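The drinks cell: re-papering, straps and a sulky gripper
2022-08-31

I promised Kusum Rawat I'd write down what I do to keep the Stusell cell going, mostly so she stops ringing me about it (hello Kusum!). It's a two-arm setup, both arms bolted down to one long table, and it had been getting a bit vague about where it put things. By July the near arm was closing its gripper well short of the glass stem, and I'd got into the habit of nudging the glass over by hand, which is cheating.

So yesterday I gave it a proper going-over. Power off at the strip, pliers out, every bracket bolt checked. One on the gripper mount turned far too easily. The log said 3,593 cycles since I'd last touched it, so fair enough, I suppose. I also gave the gripper cable a longer loop, as it was pulling tight whenever the wrist rolled over. 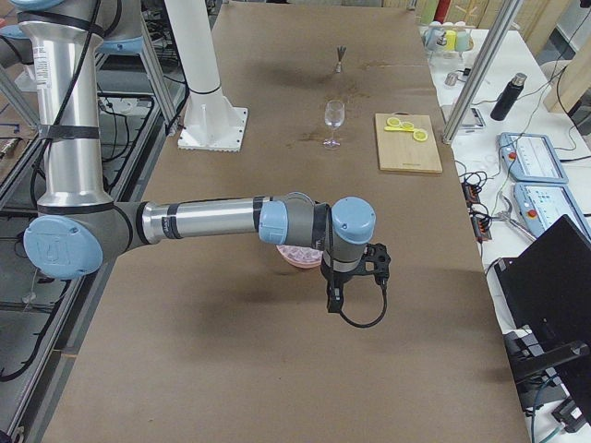 Do you have to re-teach every position after tightening the gripper? I only redo the ones where it picks something up, then run the rest slowly with a hand near the stop button.

The brown paper stays down until it's really grim, by the way. Lemon juice gets everywhere and I'd sooner bin paper than scrub a table. Fresh sheet, tape at the corners, then I draw round the board and the bowl so they go back in the same spots.

I ran it 10 times afterwards and it grabbed the glass every time, lovely! The far arm still has a faint squeak at the shoulder, and I haven't worked that one out. If anyone at Illey has had the same, do leave a comment.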